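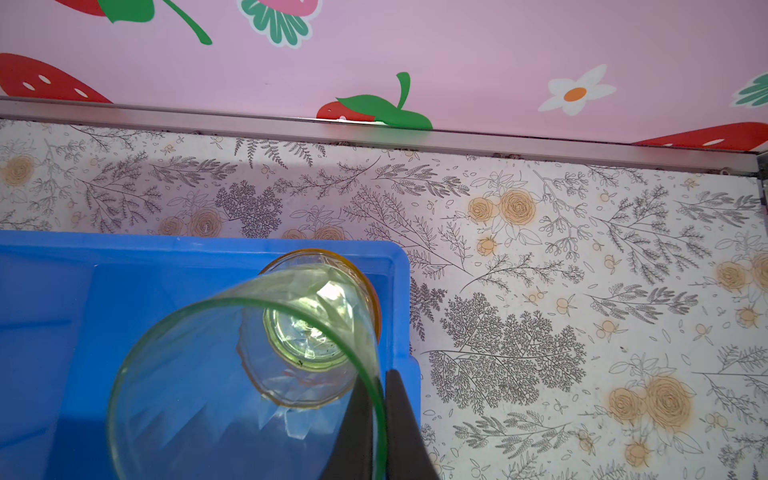
4 Öffentliche Konsultation einrichten

Dieses Kapitel richtet sich an Gemeinden und kantonale Stellen, die mit Vudix eine Vernehmlassung zu einem Verordnungsentwurf durchführen. Vorausgesetzt wird, dass der Mandant angelegt ist und mindestens ein Konto mit der Rolle «Federführung» besteht (siehe Kapitel 3).

4.1 Vor dem Start

Halten Sie folgende Unterlagen bereit:

Verordnungsentwurf als DOCX oder PDF/A, mit durchgehender Artikelnummerierung
Erläuternder Bericht
Beschluss der Exekutive über die Eröffnung
Adressatenliste als CSV, Trennzeichen Strichpunkt, Zeichensatz UTF-8

Hinweis: Wird eine Verordnung dringlich erlassen und erst nachträglich zur Stellungnahme aufgelegt, wählen Sie in Schritt 3 den Typ «Nachträgliche Anhörung». Der Typ lässt sich nach der Eröffnung nicht mehr ändern.

4.2 Konsultation anlegen

1. Melden Sie sich mit der Rolle «Federführung» an und öffnen Sie Geschäfte > Neu.

2. Tragen Sie den Titel des Erlasses ein. Der Titel darf höchstens 100 Zeichen lang sein. Längere Titel gehören in das Feld «Amtlicher Titel», das nur im Ausdruck erscheint.

3. Wählen Sie den Typ: «Ordentliche Vernehmlassung», «Verkürzte Vernehmlassung» oder «Nachträgliche Anhörung».

4. Legen Sie Beginn und Ende der Frist fest. Die Frist endet immer um 23:59 Uhr des eingetragenen Tages. Feiertage werden nicht automatisch berücksichtigt.

5. Laden Sie den Entwurf hoch. Vudix zerlegt das Dokument in Artikel und Absätze und zeigt das Ergebnis in der linken Spalte.

6. Prüfen Sie die Gliederung. Falsch erkannte Absätze lassen sich mit «Zusammenführen» oder «Teilen» korrigieren. Bei gescannten Vorlagen ist dieser Schritt von Hand nötig.

7. Klicken Sie auf «Entwurf speichern». Das Geschäft erhält eine Nummer und ist nur intern sichtbar.

Vorsicht: Nach der Eröffnung darf die Gliederung nicht mehr verändert werden. Stellungnahmen sind an die Artikelnummern gebunden und gehen bei einer Neugliederung verloren.

4.3 Adressaten erfassen

1. Öffnen Sie im Geschäft den Reiter «Adressaten».

2. Importieren Sie die CSV-Datei. Pro Import werden bis zu 400 Zeilen verarbeitet. Grössere Listen müssen aufgeteilt werden.

3. Weisen Sie jedem Eintrag eine Gruppe zu (Parteien, Verbände, Gemeinden, Übrige). Einträge ohne Gruppe erscheinen in der Auswertung unter «Übrige».

4. Legen Sie fest, ob auch nicht angeschriebene Personen teilnehmen dürfen. In den meisten Kantonen ist das vorgeschrieben. Die Voreinstellung lautet deshalb «Ja».

Fehlermeldung 359: Die Datei enthält doppelte E-Mail-Adressen. Die betroffenen Zeilen stehen im Importprotokoll. Bereinigen Sie die Datei und starten Sie den Import erneut. Bereits übernommene Zeilen werden dabei überschrieben.

4.4 Freigabe im Vier-Augen-Prinzip

Die Eröffnung verlangt zwei Freigaben durch verschiedene Konten. Die erste erteilt die Federführung, die zweite die Staats- oder Gemeindekanzlei.

1. Federführung: Reiter «Freigabe», Schaltfläche «Zur Freigabe vorlegen».

2. Kanzlei: Geschäft im Posteingang öffnen, Vorschau prüfen, «Freigeben» oder «Zurückweisen» wählen. Eine Zurückweisung muss begründet werden.

3. Nach der zweiten Freigabe versendet Vudix die Einladungen zum eingetragenen Beginn.

Ist die Kanzlei abwesend, kann eine Stellvertretung eingetragen werden (Kapitel 2, Abschnitt «Rollen»). Die Federführung kann nicht zugleich Stellvertretung der Kanzlei sein. 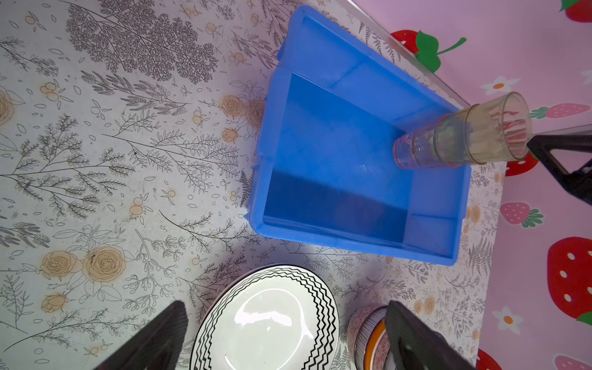 Plonavora, Mai 2021

Ergänzung zu Kapitel 4: Auswertung und Veröffentlichung

Die folgenden Abschnitte ersetzen das Beiblatt «Auswertung». Sie gelten für alle Mandanten, auch für jene, die über das Rechenzentrum Hullia angebunden sind.

4.5 Stellungnahmen sichten

1. Öffnen Sie nach Ablauf der Frist den Reiter «Eingänge».

2. Erfassen Sie Stellungnahmen, die per Post eingetroffen sind, mit «Eingang nachtragen». Massgebend ist das Datum des Poststempels.

3. Ordnen Sie jede Aussage einer Haltung zu: Zustimmung, Zustimmung mit Vorbehalt, Ablehnung, keine Aussage.

4. Bei Anhängen von über 100 Seiten empfiehlt sich die Zuordnung auf Ebene Artikel statt Absatz.

Hinweis: Gleichlautende Eingaben werden markiert, aber einzeln gezählt. Ob sie im Bericht zusammengefasst werden, entscheidet die Federführung.

4.6 Bericht veröffentlichen

1. Erzeugen Sie den Bericht unter Auswertung > Bericht.

2. Kontrollieren Sie die Schwärzungen. Privatadressen und Telefonnummern werden vorgeschlagen, müssen aber einzeln bestätigt werden.

3. Klicken Sie auf «Veröffentlichen».

Vorsicht: Veröffentlichte Berichte können nur durch den Support zurückgezogen werden. Im Zugriffsprotokoll bleibt der Vorgang sichtbar.

Fachliche Fragen: Luzius Eder, Hämmerli Verwaltungssoftware
Zugänge und Rollen: Seren Mathias, Mandantenbetreuung

Weiter mit Kapitel 5: Archivierung und Ablieferung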